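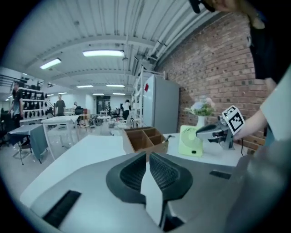 Two handheld grippers at the white table, with the desk organizer behind.

Frequently asked questions

What are you building?
A pair of handheld grippers with cameras on them! We call the project Risum. You pick things up and put them down by hand, and a robot arm can learn from the recordings later.

Do I need to know robotics to join?
Nope. Fedir Chornovol had never soldered a wire before June, and now he does most of our cabling.

What are the black and white squares for?
They're markers. Software finds them in the video and works out where each gripper is and how it's tilted. Print them flat and matte, please!
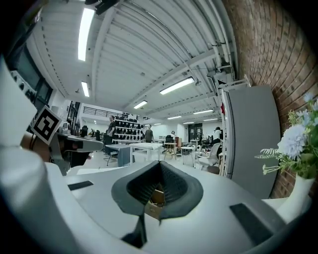

Photo: Areti Zervas / Risum

Why start with desk stuff?
It's cheap and it comes in great shapes. Boxes are easy, small fans are tricky, and pens are wonderfully annoying.

How many recordings do you have?
3750 so far, and 753 of those still need checking. Come help!
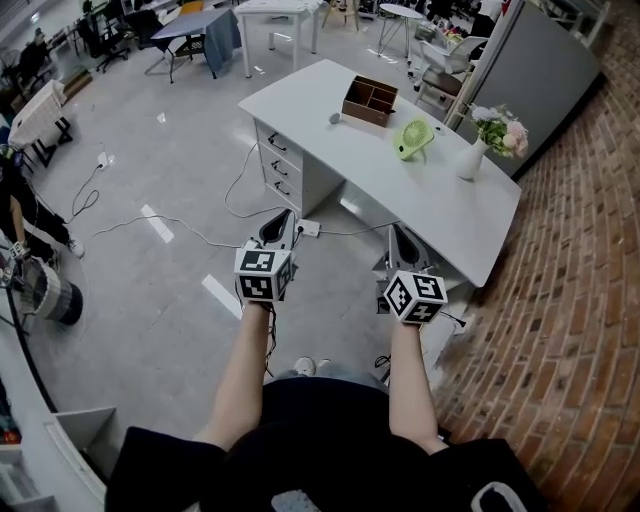 How long is a turn?
20 minutes, then swap. Your wrists will thank you. If the tracking drops out, hold still for a moment and carry on.

Can I build my own at home?
Yes, please do! Ask Vilmos Szűcs for the print files.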